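Reading the small print before you buy: my kitchen table method
By Ruba Moussa, January

I used to be the sort of person who scrolled straight to the tick box. Then I bought a dehumidifier from a shop called Tetside, changed my mind, and found out I'd agreed to pay for the return courier and a restocking fee on top. So now I read the terms for anything over 30 pounds, and I've got fairly quick at it.

First job is to save a copy. Shops change their terms whenever they like and the version that matters is normally the one that was up when you ordered, so I print the page to a PDF and put it in the same folder as the receipt. Takes a minute.

Then I search the page for a handful of words – "return", "fee", "renew", "liable" and "notice". Renew is the big one for anything on subscription. My water filter cartridges from Katona were set to renew every 16 weeks and I had to cancel 14 days ahead, which I'd never have spotted in the checkout (I've got enough cartridges under the sink to open a shop!).
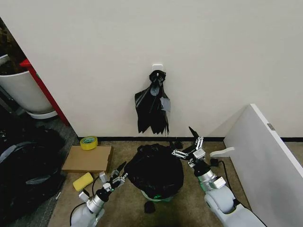

Next I look for who I'm dealing with. There should be a company name and a proper postal address somewhere, usually right at the bottom. If all I can find is a contact form, I buy it elsewhere.

My friend Aparecida Godoy keeps an index card for each big appliance with the order number, the guarantee end date and the returns address, and sticks it inside the cupboard door. I've pinched that idea and it's saved me a lot of rummaging.

And remember the shop's terms can't take away the rights you've got by law, whatever they say about "final sale". If something turns up broken I email the same evening, with photos, and keep it short and polite.

Recent posts
Descaling the Skastent kettle
Where I keep all the manuals
Corkotlow shelving, one year on

We use cookies to remember your preferences. By carrying on you agree to our cookie policy.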